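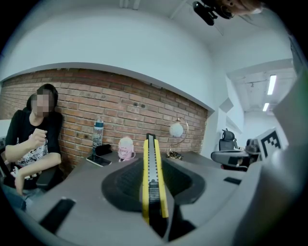 Who Paid for the Pews? Three Weeks With the Dongate Seating Ledger

2024-05-25

I have been wanting to write this one up since I finished it on Tuesday night with cold tea next to me and a stack of sticky notes I'd completely run out of places to stick. The book is The Dongate Seats, put out by a tiny press called Vumus, and it is a history of pew rents in one town. That's it, that's the subject. I loved it.

If you've never run into pew rents, a lot of American churches used to pay their way by charging families for where they sat. A pew near the front might be bought outright and left in a will, like a cow or a field. One by the door, behind the stove pipe, went cheap. And in the back or up in the gallery were the free seats, which everybody in town knew were the free seats.

Dongate had its meetinghouse built by subscription, and from then on the clerk kept a ledger of who rented what. The ledger survived (in a feed store, of all places!) and it has 1,158 entries. The book goes through it more or less in order, with long detours, and the detours are the best part.

Start with the fight over the north wall. The north side was colder, so those pews rented for less, and then in one bad winter the families who had them stopped paying altogether and moved themselves across the aisle. They just sat down in other people's pews! The owners came in late, as owners seem to have done, and found their places taken. There follows a run of entries in the ledger where the clerk's handwriting gets smaller and smaller, and the notes get longer. The book prints a few of them in full. My favorite reads, complete, "Same as last week, with words."

The chapter that will get most of the attention is the one about Trastmont, the next town over, which did everything the other way. Trastmont supported its church out of a town tax for as long as the state allowed it, and when the tax ended they had no ledger, no pew owners and no habit of giving. They tried a subscription. They tried a supper. They tried selling the bell, and got an offer, and then couldn't agree on who owned it: the town, which had paid for it, or the congregation, which had rung it. The argument about that bell takes up 43 pages and I would have read twice as many. You get the whole problem of where a town stops and a church begins, worked out by people who had to see each other at the mill on Monday.

I've read a fair number of books on disestablishment and most of them stay up with the statutes and the big pamphlets. I like those too! But it's a different kind of pleasure to watch the end of a church tax arrive in a place like Trastmont as a roof problem.

What the ledger can't tell you

The author is careful on this point, and I appreciated it. A ledger lists payers. It says very little about the people in the gallery, and the free seats appear in it only when somebody complained about noise. There's a chapter that tries to get at them sideways, through baptism records, the poor accounts and a set of letters from Chege, the little settlement down on the river where a lot of the hired hands lived. Chege had no meetinghouse at all. People walked up, up to 4 miles each way in mud season, and stood if it was full.

One letter describes a woman who rented half of a pew for a single year, paying in yarn. Half a pew! She's in the ledger once, on the line between two families who never appear to have missed a payment in their lives, and then she's gone. The book doesn't guess at what became of her. I sat there flipping to the index hoping for another page number.

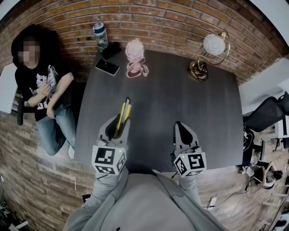
Yellow utility knife, dark tabletop, brick wall.

A few grumbles

The maps are too small. There is a beautiful fold-out seating plan at the back, and then the maps of the three parishes are printed at about the size of a playing card, with the roads in gray on gray. I used a magnifier and still couldn't find the Chege ford.

The opening chapter is also slow going. It's a survey of how seating worked in English parish churches, and it is thorough, and if you're coming to the book for Dongate you can skip it and come back later. I went back after the bell and found it much livelier, mostly on account of knowing by then why anyone would care about a door on a pew.

And I wish there were more on the end of the system. Dongate gave up rents by a vote that passed by three, and the book gives the vote one paragraph before moving on to the hymnals. Who changed their minds? Did the old pew families keep sitting in the same spots anyway? (I bet they did. My grandmother had "her" place for fifty-odd years and never paid a cent for it, and heaven help the visitor.)

Anyway, if you like town records, or church history, or reading about neighbors being stubborn in beautiful handwriting, go find a copy. My library got it through interlibrary loan in less than a week. The notes are at the foot of the page, where notes should be, and a lot of them are funny.

Next up for me is a collection of sermons preached at militia musters, which I'm hoping to finish sometime in June. If you know of other surviving pew ledgers, particularly from towns that kept a tax and rents going at the same time, please leave a comment. I'm making a list, and so far it's a short one.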